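In praise of the slow bus

I take the 42 from Fatcombe to town even though the express would get me there in half the time, and I'm going to argue that more of you should do the same.

The 42 goes everywhere. It does the hospital, both schools, the garden centre, and then a loop round the new houses that feels like a detour until you see how many people get on. On a Wednesday morning it's the best company in the county! I've had plum jam recipes off strangers, and a full account of the flood from a man who'd carried his mother's piano upstairs (with help, he admitted, somewhere past the church).

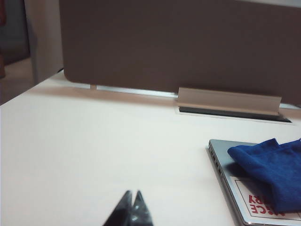 Then there's the view. From the top deck you can see over the hedges, and in September the fields behind the old brickworks go a colour I still can't name. My friend Tülin Çetinkaya drives the same route and had never noticed the river. She has now — I made her come with me.

The council wants to cut the evening service, and I do understand the sums. Empty seats cost money. But a seat that's empty at seven o'clock is still the reason someone could take a late shift, or stay for the second half of choir practice. Take away the last bus and you lose passengers from the earlier ones too, as they've no way home.

So ride it once this month, right to the end of the line, and sit upstairs at the front if you can get the seat.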